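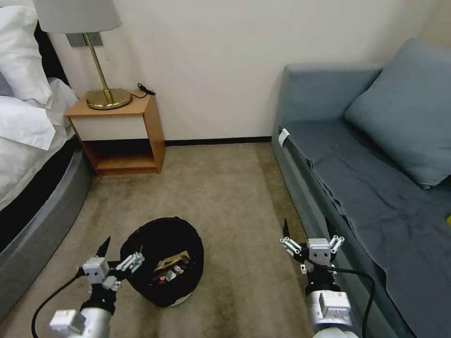 In defence of the hotel wastebasket

I stayed three nights in Stodomham in March, and the thing I've kept thinking about since is the bin. The view was fine, the breakfast was fine, the shower had one of those handles you need a pilot's licence for. But the bin! It stood out on the carpet where a person could reach it, a decent round black thing, and by the second night I was dropping my sandwich paper in there with real affection.

I travel a fair bit for work and I've become a bore about this. Hotels have spent the last ten years hiding the rubbish. At a place in Ustandale I paid $181 a night and found the only bin under the bathroom sink, behind a door, and it was the size of a coffee mug. A teabag and a muesli bar wrapper and you were done. I ended up with a plastic bag hanging off the wardrobe handle like a student.

My argument is pretty simple. A small room should have its bin in the open, close to wherever people sit down. In most of these rooms you've got the bed on one side, a sofa on the other if you're lucky, and a strip of carpet down the middle. Put it there. I know designers hate it, and I know you might kick it on the way to the loo at two in the morning. I've kicked it. I'd still take that over walking a mandarin peel across the room in my palm.

Then there's the liner, which is where my sister and I part ways (she thinks a bin in a bedroom shouldn't need one, because what are you putting in there?). Well, food. Everyone eats in hotel rooms. You get in late, the kitchen closed at eight, and dinner is whatever the servo had in a paper bag. A liner folded properly over the rim means whoever cleans the room can lift the whole lot out in one go, and they don't have to go picking at a stuck lolly wrapper with their fingernails. I cleaned motel rooms for a summer when I was at uni and I still remember the unlined ones. Gum, mostly.

Black is the right colour too, I reckon. White liners show everything and the clear ones are worse, you sit on the edge of the bed and look at your own dinner.

I do have a complaint in the other direction, so the hotels don't feel picked on. Guests! Please use the thing. When I was cleaning I'd find the bin spotless and the nightstand covered in tissues and receipts, with more rubbish shoved down the side of the sofa cushions, where it would stay until somebody's hand found it. If there's a bin within arm's reach and you're still leaving an apple core next to the lamp, that's on you.

While I'm at it, more nightstands with an open shelf underneath, please. Drawers in hotels are where chargers go to be left behind. I lost a very good one in a drawer at the Indov and they wanted $166 to courier it home with a pair of socks, which I declined. An open shelf, you see your stuff, you pack your stuff. And a plain lamp on top, something with a switch you can find in the dark without patting your way up the wall.

A friend who fits out serviced apartments told me the bins are always the last line on the order and the first thing trimmed. She'd just done a building for Tremblay and had to fight for a proper bedroom bin in every unit, on top of the bathroom one. She won, and good on her. They'd happily signed off on decorative throws without a murmur, and I've never once been rescued by a decorative throw.

I'm off to Stodomham again before the end of the year and I've asked for the same sort of room. The woman on the phone wanted to know if I had any preferences, high floor, quiet side, that kind of thing. I told her about the bin. There was a bit of a pause and then she said she'd put a note on the booking.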